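Building a Two-Armed Robot in a Shared Workshop
Handout for Session 12: Hands, Gloves and the First Sorting Exercises

Notes by Nazma Gamage, with corrections from Rizwan Fakir
Revised 10/2/24

Welcome back, everyone, and thank you for putting the benches back the way we found them last time. I know these notes have been getting longer every session, and I did promise Rizwan I would keep this one short, but the hands are my favorite part of the whole build and I have a lot to say about them, so please bear with me.

Where we are

Both arms are now on the Surdu base and both run from the one controller board. If you missed the session on wiring, the diagram is in the gray binder, and the part you need to copy out is the connector table, which Rizwan has redone in much larger print. The old table had two of the wrist pins swapped. If you built your harness from it, please check yours against the new one before you power anything up, even if it seemed fine on the bench.

Cable slack

This is the thing I go on about most, and I will go on about it again. When you route the cable along the forearm, move the arm by hand through its whole reach with the power off, all the way out and all the way back, and watch the cable the entire time. It should never pull tight at the wrist. A nice loose loop looks untidy and I know some of you will want to tie it down flat — please don't, at least until the arm has done a few evenings of real moving. Our first harness at Morengate was very neat and it lasted 2 sessions.

Gloves

Fit the glove with the fingers fully open, working from the fingertips down, and smooth out any bunching over the knuckles before you fasten the cuff. Then run the slow open-and-close routine (it is called "ernine_warmup" on the shared drive, after the old Ernine hand we learned on) and look at the fingertips again. If the fabric has crept, the hand will think it is closed when it still has a little way to go, and you will spend an hour chasing a fault in your code that was only ever a wrinkle. I have done this more than once!

Grip settings

The number you will be changing is the closing limit, which on our Bomeck driver is a plain whole number with no units. Start at 630. Go up in small steps, write each one down along with what the hand did, and go back to the last good value if the motor begins to hum. For reference, the upper stop in our settings file is 2729, and you should have no reason to go anywhere near it with the soft objects. Please don't edit the file on the shared drive. Make your own copy and put your initials in the name, as we did for the base.

Before next time

Read the section on reach in the February handout, the one with the sketches of the shoulder, and bring your grip notes with you even if they are messy. We will compare them at the start, over tea, and then go straight into moving one object at a time between two marked spots. If you have not finished your harness, come a little early and Rizwan will sit with you.

Soft objects are where I like to begin with a new pair of hands, and I would ask you to spend longer on them than you think you need. A sponge gives way under the fingers, so you can see how hard you are closing just by looking at its shape, as with the tan side of the one in the left hand, which is somewhat squashed in the grip. Write down what you see there next to your closing limit. Use a bowl with plenty of room in it, like the pink one, with the orange sponge lying inside, and put it on a cutting mat with a printed grid so that you can set it back on the same squares for every try. Keep the second hand raised and to the side until the first one is behaving itself, and only then start thinking about using both.

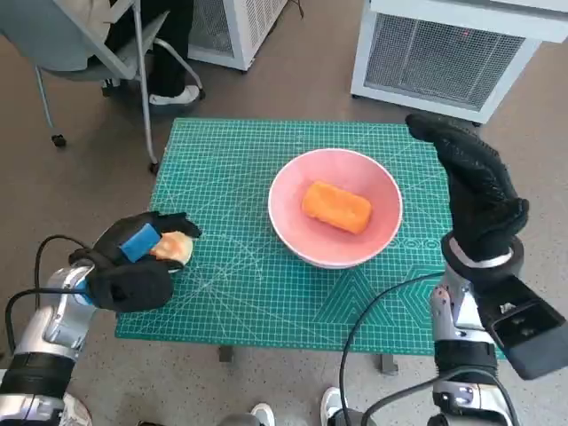 Morengate Shared Workshop | Course handouts | Contact: ask for Nazma or Rizwan at the front desk | Back to top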